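Members > Newsletter > Equipment and Services

Kusora handling package added to the shared equipment scheme

The Skollo network is pleased to inform members that the Kusora handling package, supplied by Cruickshank, may now be booked through the shared equipment scheme. The package consists of a robotic arm with a parallel gripper, a controller, the Rullumlow teaching software and 2 days of instruction at the member's premises. It is intended for organisations that handle small household and electrical goods and wish to assess automated picking before committing to a purchase.

The review was led by Hiu-tung Poon, who asked that the arm be tried on articles of awkward shape laid on printed fabric. Patterned backgrounds were a concern raised by several members in their replies to the spring survey. A multi-socket power strip with its cord attached was among the articles selected.

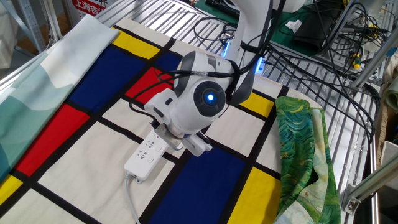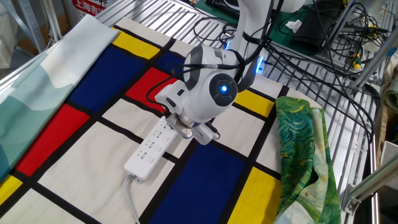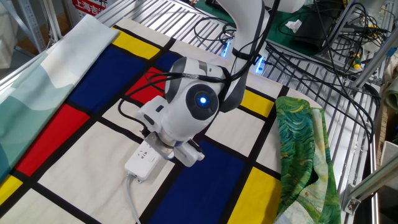
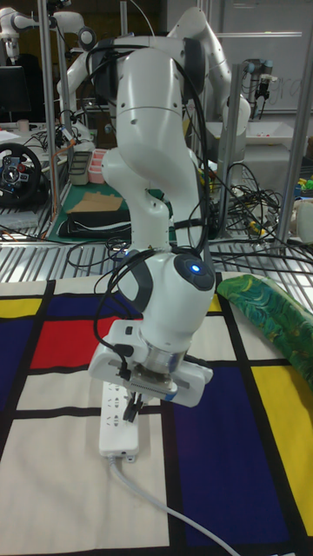
Work with the power strip on the grid-patterned cloth.

Findings of the review

The reviewers considered the package suitable for general use by members. The teaching software was found to be clear, and staff with no previous experience were able to prepare a simple picking task within one morning. The written manual was judged less satisfactory. Its section on articles with trailing cords is brief, and Cruickshank has undertaken to issue a revised edition in September.

Members should note that the package does not include a table, fabrics or guarding. A risk assessment must be completed by the host organisation before delivery.

Charges and booking

The hire charge is £3000 for a period of 8 weeks, inclusive of delivery, instruction and collection. Extensions may be granted where no other member is waiting. Applications should quote scheme reference 3664 and be submitted to the equipment office, which considers new requests each Tuesday. Questions of a technical nature will be forwarded to Cruickshank.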